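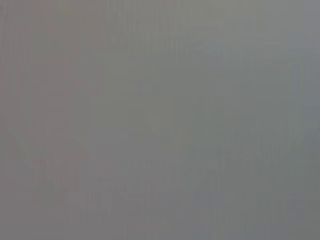
Our facilities office has been asked to report on whether machines can take over any of the wiping, sorting and putting away that is now done by hand in a residence hall kitchen and a small repair shop. The part of the report I am finding hardest to write concerns vision. A person who meets a plain gray surface with no sharp edge anywhere in it, and only a slight warm tint down the left side, will reach out and feel where it ends. I would like to know whether a machine can be expected to do the same, and whether any of these chores may be handed over at present. The kitchen serves 113 residents. The shop has a storeroom with 177 labeled bins. Replies from members who have operated such equipment, and have not only read the brochure, would be appreciated.

**Honeylyn Quiambao**
Posted 6/3/20

---

**Meinir James**

I supervised a trial of a Lutemach arm in a parts room for one winter and can speak to the shop side of this request.

Sorting is the chore closest to being ready. If the items are rigid, arrive one at a time, and differ clearly in shape, an arm will place them in the correct bin for long periods without attention. Ours handled almost 2000 pieces in February. The difficulties began with parts in clear bags, which it would approach, stop above, and leave. An attendant had to be called each time, and the attendant's hours were not in the original estimate. I recommend that your report carry a separate line for them.

Wiping is a different matter. The motion is simple enough. Deciding whether the surface is clean is the hard part, and the unit we had made no attempt at it. It wiped the same path for the same length of time – crumbs or no crumbs.

On the matter of feeling for an edge: force sensing at the wrist is available and does help. It is slow. Staff who watched it tended to step in and finish the job themselves, and you may wish to set a rule about that before any trial starts.

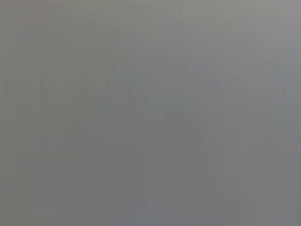

Can one machine be shared between the kitchen and the shop? It can be moved, but each location will need its own setup, its own mounting point and its own safety review, so two fixed units are usually less trouble.

Putting away dishes I would leave out of the first year entirely. Plates of one pattern in a fixed rack are possible. Mixed cups, lids and pans brought down by residents are not, at least with anything I have been permitted to buy.

---

**benchgrease**

Agree on the bins. We have 3 Curnero units at work and they are fine until somebody moves a shelf over a few inches, then it is half a day to teach them again. Never tried one in a kitchen.

---

**Šimek_fan**

A dishwasher is a robot if you think about it. Buy a second dishwasher.

---

**Honeylyn Quiambao**

Thank you to all who replied. The point regarding attendant hours will be included. Ms. James, if the Kistgate controller was used in your trial, please indicate whether the bin labels had to be replaced or could be read as they were. Our labels are handwritten, and the shop would prefer to keep them.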